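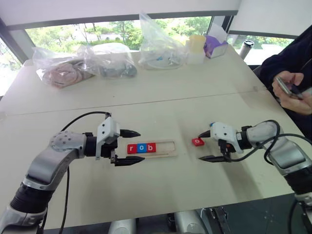 나무 받침에 나란히 놓인 글자 조각 r, o, b

글자를 하나씩 모아서 책을 만들던 때
글: 일제 클랴비냐 (Ilze Kļaviņa)

여러분은 책을 읽을 때 글자가 어떻게 종이에 들어갔는지 생각해 본 적이 있습니까? 지금은 컴퓨터로 글을 쓰고 단추를 누르면 인쇄기가 종이에 찍어 줍니다. 옛날에는 컴퓨터가 없었습니다. 그래서 사람들은 처음에 책을 손으로 베껴 썼습니다. 두꺼운 책 한 권을 다 쓰려면 아주 오래 걸렸고, 쓰는 사람이 피곤하면 틀린 글자도 생겼습니다.

그다음에는 나무판에 한 쪽의 글을 모두 새기는 방법이 있었습니다. 판에 먹을 바르고 종이를 덮어서 문지르면 글이 찍힙니다. 같은 쪽을 200장 찍고 싶을 때는 아주 편리합니다. 그런데 다른 책을 만들려면 판을 처음부터 다시 새겨야 합니다.

활자는 무엇일까요?

활자는 글자 하나를 따로 만든 작은 조각입니다. 나무, 흙, 쇠붙이로 만들 수 있습니다. 조각이 따로 있기 때문에 한 번 쓰고 나서 흩었다가 다른 말로 다시 모을 수 있습니다. 예를 들어 '나무'를 찍은 다음에 '나' 조각을 꺼내서 '나비'를 찍을 때 또 쓰면 됩니다. 우리나라에서는 고려 시대에 이미 금속으로 만든 활자를 썼습니다. 그때 찍은 책 '직지'가 지금까지 남아 있습니다.

플레브빌(Plevville)이라는 작은 도시에는 1702년에 문을 연 인쇄소가 있었습니다. 그곳의 서랍에는 활자가 3000개 들어 있었다고 합니다. 많이 쓰는 글자는 손이 잘 닿는 큰 칸에, 적게 쓰는 글자는 먼 칸에 넣었습니다. 일하는 사람은 서랍을 보지 않고도 필요한 글자를 빨리 꺼냈습니다.
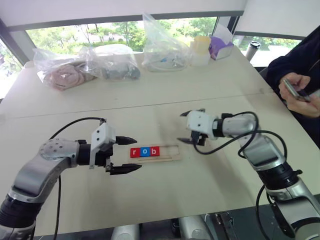 활자를 줄로 세우는 일은 '식자'라고 부릅니다. 한 손에는 작은 틀을 들고, 다른 손으로는 활자를 하나씩 집어서 틀에 넣습니다. 활자가 비뚤어지면 찍은 글도 비뚤어지니까 줄을 잘 맞추어야 합니다. 사진의 밝은색 나무 받침을 보면 긴 쪽을 따라서 홈이 나 있습니다. 이런 홈에 조각을 세운다고 상상해 보세요. 손으로 하나씩 맞출 때보다 줄이 쉽게 똑바르게 됩니다. 식자공이 쓰던 틀에도 활자를 받쳐 주는 턱이 있었습니다.

왜 글자를 거꾸로 새겼을까요?

활자의 글자는 거울에 비친 것처럼 왼쪽과 오른쪽이 바뀌어 있습니다. 도장을 생각하면 됩니다. 종이에 찍으면 방향이 다시 바뀌어서 바르게 보입니다. 그래서 식자공은 뒤집힌 글자를 읽는 연습을 많이 했습니다. 영어 글자 b와 d는 특히 헷갈리기 쉬웠습니다. b를 뒤집으면 d처럼 보이지요.

집에서 해 보기

준비물: 감자 2개, 물감, 종이, 안전한 칼
1. 어른에게 부탁해서 감자를 반으로 자릅니다.
2. 자른 면에 글자를 거꾸로 그립니다. 처음에는 'ㄱ'이나 'ㄴ'이 쉽습니다.
3. 어른과 함께 글자 바깥쪽을 얕게 파냅니다.
4. 물감을 얇게 바르고 종이에 꾹 누릅니다.

물감이 너무 많으면 글자가 번집니다. 그때는 다른 종이에 한 번 찍어서 물감을 덜어 내고 다시 찍어 보세요.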